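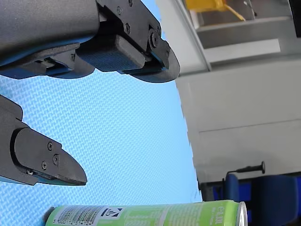 According to one reader, the Furnora Owen wobbles so badly at full height that a monitor on an arm "never really sits still," and any review that tests it only at sitting height is wasting everybody's time. The comment was left under our first-look note on this desk, and it is a fair one. The first look covered unpacking and assembly and said nothing about stability. This review covers the rest, after a period of daily use at both sitting and standing height.

The Owen is a sit-stand desk with an electric lift. It has 2 motors, one per leg, and a top that ships in one piece. Furnora lists a maximum height of 1,294 mm with the top installed and a load limit of 120 kg, spread evenly. The lift is rated for 4,000 full cycles. We have no means of checking the last figure and did not try.

Assembly

The frame arrives in one carton and the top in another. The feet bolt to the columns, the columns bolt to the side brackets, and the side brackets slide onto a telescoping crossbar. All of the fasteners are the same thread but not the same length, and the bags are not labeled. The long bolts are for the feet. If they are used on the side brackets by mistake they bottom out before the bracket is tight, and the result feels secure until the desk is raised for the first time.

The top has threaded metal inserts for the frame and plain pilot holes for the control box and cable tray. The inserts on our sample were straight and flush. One pilot hole for the tray was too shallow and had to be drilled deeper. The hex key in the box works but is short, and a driver with a long hex bit will cut the job down considerably.

Leave the crossbar screws slightly loose until the top is on, then tighten them with the desk upright. The manual has this the other way around. Following the manual left our frame a little out of square, enough that one column rubbed on the way up and made a dry ticking sound. Loosening everything and starting over from the crossbar fixed it.

Lift and controls

The control pad is mounted under the front edge and has up and down buttons, a display, and memory buttons. Presets are stored by holding a button until the display blinks. Recall is press-and-release by default and can be switched to press-and-hold, the safer setting in a home with small children.

Both legs start together and stop together. Speed does not change noticeably with a typical office load on the top. There is a soft start, and a less convincing soft stop: the desk settles with a slight bump, not enough to spill a full cup but enough to make a pen roll. Motor noise is a low hum with no whine. It is audible on a call if the microphone is resting on the desk and is not audible with a headset.

The anti-collision setting has several sensitivity levels. At the factory level the desk stopped and reversed when the armrest of a chair was under the edge, but only after lifting the armrest a short distance. At the highest level it stopped sooner, and it also stopped twice with nothing in the way. We left it one step below the highest.

After a power cut the desk loses its position and has to be reset by holding the down button until it reaches the bottom and clicks. The presets survive.

Stability

At sitting height the desk is stable in every direction. Typing does not move the monitor, and leaning on the front edge produces no visible flex in the top.

At standing height, front-to-back stability remains good. Side-to-side is where the reader has a point. With the columns extended most of the way, a push on the short edge produces a sway that takes a moment to die out. Ordinary typing causes a small tremor in a monitor on its factory stand and a more obvious one in a monitor on a clamp arm. The arm amplifies whatever the desk does, so some of this would appear on any two-leg frame. The Pestero frame we use as a reference shows less of it at the same height, mainly owing to thicker columns.

Three things reduced the sway on our sample. Retightening the foot bolts after the first week made the largest difference. Moving the clamp arm from the center of the rear edge to a position over one of the legs helped as well. Adjusting the leveling feet on a hard floor removed the remainder of what could be removed. On carpet the leveling feet do very little.

A person of average height will probably stand with this desk well below its maximum and see only mild movement. A tall user with a clamp arm should look at a heavier frame.

Top and finish

The surface is smooth and matte. It hides dust but shows skin oil along the front edge, which comes off with dish soap and a damp cloth. The corners are rounded, the edges are square. The underside is sealed. A clamp left a faint ring after we removed it; use a pad under the clamp plate.

Cable management

The tray is wire mesh and holds a power strip and a few adapters. It does not hold much beyond that. The supplied adhesive clips let go within days and were replaced with screw-in ones. The power cord from the control box is too short for an outlet behind a filing cabinet, so measure first.

Warranty and parts

Our sample was bought at retail through Kikine. The control box and pad are sold separately as spares. The columns are not, and a failed column means a warranty claim on the whole frame. Furnora asks for the carton label with any claim. Cut it off and keep it before recycling the box.

Verdict

Recommended for sitting and moderate standing height. Not recommended for tall users with clamp-mounted monitors. We will recheck the foot bolts and the front edge finish in November and update this page.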